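I moved to Foststead for a cheaper apartment and a shorter drive, and what I got was a town that has stopped mailing anything. The water bill, the school lunch menu, the notice that they're repaving my street: all of it lives in an app called Plidetti, and if you don't check it, well, good luck getting your car out of the driveway in October.

I like paper! I'm not ashamed of it. A bill on the kitchen counter nags me every time I make coffee. A bill in an app sits under 477 other notifications and I swipe it away with the pizza coupons.

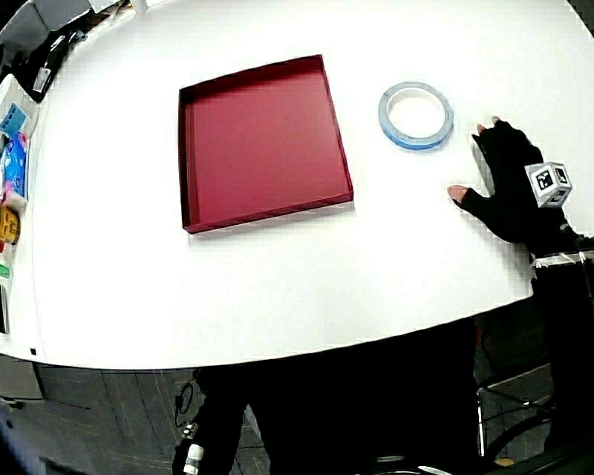
The town says it saves about $1,000 a month on postage, and fine, I believe them. But I paid a late fee on a bill I never saw, and so did my neighbor across the hall, and I'd love to know how much of those savings is coming from people like us (they won't say, I asked twice). The switch went through at a meeting that lasted 6 minutes. I've spent longer picking out a melon.

What bugs me most is that you can't opt out. Gunnlaugsson, the hardware store on Stenden Road, still sends me a paper flyer, and they sell hinges. If a hinge store can buy stamps, so can the water department. Give people a box to check. Charge me a dollar if you have to, I'll grumble and pay it.

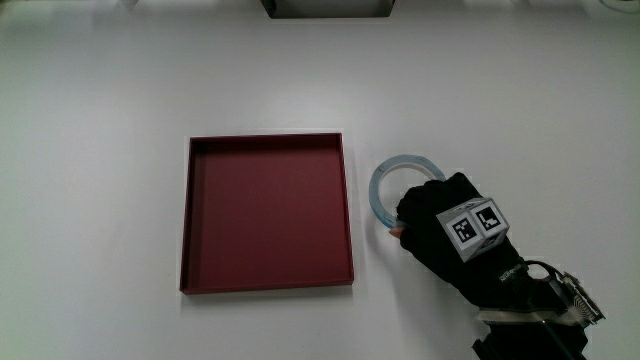
One reader wrote back that I was being a baby, more or less, and that her mother, who is in her eighties, learned the app in an afternoon and now reminds everybody else when their bills are due. She also said the old paper bills used to show up after the due date half the time.

Okay, I'd forgotten that part. She's right about the late ones. I still want my box to check.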